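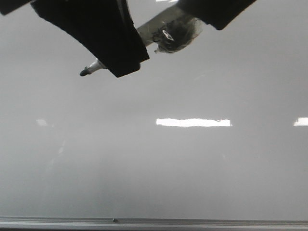 Dry-erase marker

27 Jul 2023 — Sachdeva Reference Desk

A dry-erase marker is a felt-tipped pen used on whiteboards and other smooth, nonporous surfaces. Its ink contains a pigment, a solvent and a release agent. The solvent evaporates quickly, and the release agent keeps the pigment from bonding to the board, so a dry mark can be wiped off with a cloth or felt eraser.

Parts

The usual marker has a plastic barrel, an ink reservoir, a nib and a cap. Bullet nibs are rounded and give a line of even width. Chisel nibs have a slanted edge and can draw both thick and thin lines. Barrels are often white, with the ink color shown on the cap or label.

Use and storage

Markers are best stored flat. When one is kept with the nib up, pigment may settle away from the tip and the line turns pale. Ink left on a board for weeks is harder to remove — a board cleaner is then used. Painted steel boards tend to stain sooner than glass or porcelain ones.

See also: Whiteboard; Permanent marker; Felt eraser

Last updated: January

Contact Sachdeva Reference Desk | © Sachdeva | Back to top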